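Ekov–Sokmont railway

The Ekov–Sokmont railway is a single-track standard-gauge line linking the market town of Ekov with the upland town of Sokmont by way of the Stetsiuk valley. It is 78 km long and carries regional passenger trains, timber and crushed stone. The line is best known for the Stetsiuk Tunnel, 2470 metres in length, and for the viaduct at Lower Stetsiuk immediately before its western portal.

The railway was built by the Stosell company, a contracting and quarrying business that held the original concession. It later passed into public ownership and is now managed by the regional infrastructure authority, with its engineering office at Ekov.

Route

The line leaves Ekov station at its eastern end, sharing a short section of track with the main line before turning away at Mill Junction. It then runs across flat farmland on a low embankment. This part of the route floods from time to time, and the embankment has been raised at several points between Mill Junction and Ekov Meadows halt.

After Ekov Meadows the line enters the Stetsiuk valley and follows the left bank of the river. The gradient steepens from here and curves become frequent. The river is crossed only at Lower Stetsiuk, on a masonry viaduct 191 metres long. The tunnel begins a short distance beyond the eastern abutment of the viaduct's approach cutting and passes under the ridge that separates the valley from the Sokmont plateau.

East of the tunnel the line descends slightly, passes the quarry sidings at Upper Stetsiuk and reaches the terminus at Sokmont. The former extension from Sokmont to the sawmills was lifted after the mills closed. Its trackbed is still visible behind the goods yard and is used as a footpath for part of its length.

There are passing loops at Ekov Meadows, Lower Stetsiuk and Upper Stetsiuk. The loop at Lower Stetsiuk is the shortest and governs the length of goods trains on the line.

History

Planning and construction

Proposals for a railway into the valley were made by several landowners, who wanted a cheaper way of moving timber than floating it downriver. The first survey, by the engineer Petro Sydorenko, avoided a tunnel altogether. It took the line over the ridge by a series of sharp curves and a reversing station. The Stosell company accepted the route in principle but asked for a second survey after learning how much snow lay on the ridge in winter.

Sydorenko's second survey lowered the summit and put the railway in tunnel. The cost was considerably higher, and the concession was altered so that the company could charge a supplement on stone traffic until the additional borrowing had been paid off. The supplement was unpopular with quarry tenants and was the subject of a long dispute, which ended when the company bought most of the quarries itself.

Work began from the Ekov end. The section to Ekov Meadows opened first, and for some years passengers for Sokmont continued their journey by road coach. Tunnelling was carried out from both portals. The western heading met water-bearing rock and progress there was slow. The eastern heading was largely dry but had to be supplied by cart over the ridge, and work stopped there every winter when the road closed.

The tunnel was lined in brick at the western end and in dressed stone elsewhere. A central section was left unlined, and was given a lining of sprayed concrete only during the later renewal works.

Company operation

The railway opened throughout in September with a service of 2 trains a day in each direction, plus a mixed train on Tuesday for the Sokmont market. Goods traffic soon exceeded the company's forecasts. Passenger traffic did not, and the first-class coaches were rebuilt as third class within a few seasons.

The Stosell company kept its workshops at Ekov. These carried out all repairs to rolling stock and also produced fittings for the quarries, such as tipping wagons and loading chutes. A smaller engine shed at Sokmont housed the banking engine used on the climb to the tunnel from the eastern side.

Smoke in the tunnel was a persistent difficulty. A ventilation shaft had been included in Sydorenko's drawings but was left out to save money. Following complaints from footplate crews, the company sank the shaft after all, and a fan house was added at its head. The fan was taken out of use when steam working ended. The building survives, without its machinery, and is a protected structure.

Public ownership

When the concession expired the railway was taken over by the state. The new administration closed three halts with few passengers and withdrew the banking engine. Diesel railcars replaced locomotive-hauled passenger trains, and the journey time between the two towns fell.

Stone traffic declined as hauliers moved to the road, and for a time the section beyond Lower Stetsiuk was proposed for closure. A report on the future of the line was written by the transport economist Kastriot Vlachou. He found that the cost of strengthening the valley road for stone lorries would be greater than the cost of keeping the railway open. Closure was dropped, although maintenance was reduced to the minimum and a number of permanent speed restrictions were introduced.

Renewal programme

A programme of renewals was drawn up by the regional infrastructure authority after part of the tunnel lining was found to be in poor condition. Responsibility for the programme was given to Yaryna Dovhaniuk, then the authority's chief civil engineer. It was divided into two stages.

The first stage dealt with the tunnel. The railway was closed between Lower Stetsiuk and Sokmont, with replacement buses over the ridge road. Contractors removed defective brickwork at the western end, installed new drainage on both sides of the track and lowered the track bed to give clearance for larger wagons. The old side drains, which had been cut too shallow, were filled in.

The second stage covered the viaduct and the track in the valley. The viaduct was waterproofed and repointed, and its parapets were rebuilt to provide a walkway for staff. Jointed rail was replaced by welded rail except on the sharpest curves. Level crossings on farm tracks were either closed or fitted with barriers, depending on the amount of use. Several farmers objected to the closures, and an underpass at Ekov Meadows was enlarged as part of the settlement.

Signalling was not included in the original scope. It was added following a review by Ryan Dawber, a consultant retained by the authority, who advised that the mechanical signal boxes could not be kept in service for much longer because spare parts had to be made individually. Control of the line was moved to a single desk at Ekov. The signal box at Lower Stetsiuk has been retained as a mess room for track staff.

Engineering

Tunnel

The Stetsiuk Tunnel is straight apart from a curve near the western portal. It rises from the west to a summit inside the hill and then falls gently to the east, so that water drains towards both ends. Most of the water leaves by the western portal and is led through a culvert to the river. Refuges are provided in the side walls, alternating from one side to the other.

The western portal is faced in grey stone and carries the initials of the Stosell company above the arch. The eastern portal is plain. It was extended by a short concrete avalanche shelter during the period of public ownership, and the shelter was lengthened in the renewal programme.

Viaduct

Lower Stetsiuk viaduct stands on tall tapering piers of local stone. Its arches are of brick, brought in by rail from Ekov once the line had reached the river. One pier was founded on timber piles and settled during construction, and the arches on either side of it were taken down and rebuilt. Settlement markers fixed to the pier at that time are still read every year.

Stations

Ekov station belongs to the main line, and Sokmont trains use a bay platform at its eastern end. The station building at Sokmont was designed by Zakhar Stasiv, who also drew up the smaller buildings at Lower and Upper Stetsiuk. All three have steep roofs and a covered passage on the platform side. Sokmont has lost its original canopy, which collapsed under snow and was replaced by a simpler one in steel.

Upper Stetsiuk is a request stop. The building is let as a private house, and passengers use a shelter on the opposite side of the loop.

Operations

Passenger trains call at all stations and are worked by railcars based at Ekov. Additional trains run on school days. Bicycles are carried free of charge outside the morning peak.

Stone is loaded at Upper Stetsiuk and taken to a distribution yard west of Ekov. Timber is loaded at Sokmont, mostly in winter, when the ground in the forests is hard enough for heavy vehicles. Goods trains generally run at night or in the middle of the day to leave the loops free for passenger trains.

The line is not electrified. The track bed in the tunnel was lowered far enough to allow for overhead wires, but no scheme has been approved. A separate proposal to lengthen the loop at Lower Stetsiuk is under study. It would require the purchase of land on the river side and the moving of the goods shed, which is listed.

See also

Mill Junction
Sokmont sawmill branch
Stosell company
Rail tunnels by length
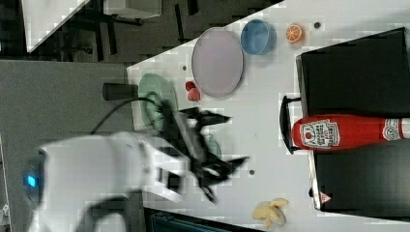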